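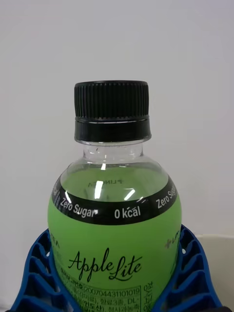
4. Recoger envases de la mesa y llevarlos al cubo

Revisado el 25 de mayo de 2025 para la versión 2669 de Grisasbridge.

Si has llegado hasta aquí ya tienes el brazo atornillado, la pinza Durura montada y el programa abierto (si no, vuelve al capítulo 3, que te espero). Vamos con la primera tarea doméstica de verdad: coger botellas y latas de una mesa y meterlas en un cubo. Me preguntan mucho si una máquina ya puede encargarse de esto en casa y mi respuesta es que sí, a ratos, con la mesa preparada y contigo cerca. Recoger la cocina después de una cena con niños es otra historia y este manual no te va a llevar hasta ahí.

4.1 Preparar la mesa

1. Despeja la superficie y pásale un paño. Las migas no molestan a la pinza, pero las manchas de refresco hacen que las latas se queden pegadas y salgan con un tirón.

2. Coloca los cubos al fondo, pegados a la pared o casi. Yo trabajo con dos, uno gris y otro verde amarillento, porque así el programa los separa por color sin que haya que ajustar nada. Dos cubos iguales también valen, aunque tendrás que darle tú la posición de cada uno.

3. Marca los sitios con tiras cortas de cinta. Uso rojas y azules porque son las que tenía en el cajón; al programa le da lo mismo, las marcas son para ti. Cuando alguien mueva un cubo (lo moverán, créeme) lo devuelves a su sitio en un momento y no tienes que repetir la calibración.

4. Reparte los envases por delante de los cubos, de pie y con hueco entre ellos. Para la primera sesión, una botella de plástico con etiqueta es lo más agradecido que hay: cede un poco, los dedos se le adaptan y no rueda mientras está derecha.

Nota: mete solo envases vacíos o bien cerrados. El tapón de rosca se deja puesto. Las latas abiertas, escurridas antes en el fregadero – lo digo por experiencia y por una alfombra que ya no tengo.

4.2 El primer agarre

1. En el menú Tareas elige «Recoger» y después «Un solo objeto».

2. Baja la velocidad al 22 %. Parece desesperante, ya lo sé, pero las primeras veces quieres tener tiempo de llegar al botón de parada.

3. Pulsa Abrir pinza y comprueba que los dedos se separan del todo. Si uno se queda atrás, revisa el tornillo de la base antes de seguir.

4. Acerca la pinza hasta que la botella quede entre los dos dedos. El buen sitio es el cuerpo, donde está la etiqueta. Si la coges por el cuello se balancea, y al bajarla al cubo se va para un lado.

5. Cierra poco a poco. Los dedos tienen que abrazar el plástico sin hundirlo; si oyes el crujido, afloja un punto.

6. Levanta unos centímetros y espera unos 2000 ms antes de moverte hacia los lados. Esa pausa viene desactivada de fábrica y yo la activaría siempre.

7. Lleva la botella encima del cubo, baja hasta que la base pase del borde y abre.

Precaución: no metas la mano en el cubo con el programa en marcha, ni para enderezar una botella que ha quedado torcida. Pulsa Pausa, espera a que se apague el piloto y entonces sí.

4.3 Mezclar formas

Con una botella dominada, lo divertido empieza al juntar cosas distintas! Pon un par de latas, un frasco tipo aerosol, lo que haya por casa, y pasa a «Varios objetos».
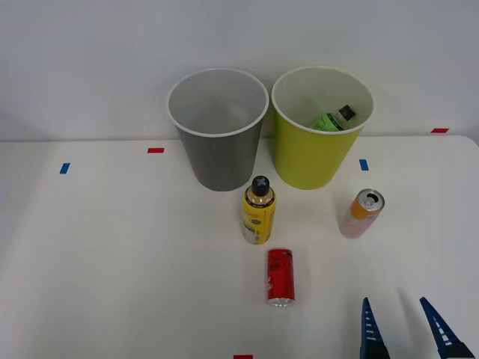

El orden importa más de lo que parece. Yo dejo que empiece por lo que está de pie y suelto, y guardo para el final lo que esté tumbado o inclinado, que es donde el sistema duda. Con una lata ladeada la pinza suele entrar con mal ángulo, la empuja, y entonces toca buscarla otra vez. Si te pasa, sube «Reintentos» hasta 9, que es el máximo; si ni con esas la coge, ponla derecha con la mano (en pausa, por favor) y sigue.

Otra cosa que aprendí tarde: deja sitio a los lados. Los dedos abiertos ocupan bastante más que el envase y se llevan por delante al vecino con una facilidad pasmosa.

Nota: los aerosoles de verdad, con gas, no son para practicar. Si cierras demasiado fuerte puedes deformar el bote. Usa frascos sin presión.

4.4 Qué esperar y qué no

En el taller de Clatholm lo tenemos puesto para los refrescos del descanso y cumple, siempre que alguien le coloque las cosas. Lo que todavía no le pido es que distinga una lata llena de una vacía, ni que escurra nada, ni que ate la bolsa. Para separar plástico y metal existe el módulo Juhl, que se instala aparte y tiene su propio capítulo; hasta que lo tengas, el cubo de destino lo eliges tú en la pestaña Destino, envase por envase.

Al terminar, abre la pinza, manda el brazo a reposo y limpia los dedos con un paño húmedo. El azúcar seco en las ranuras cuesta muchísimo de quitar.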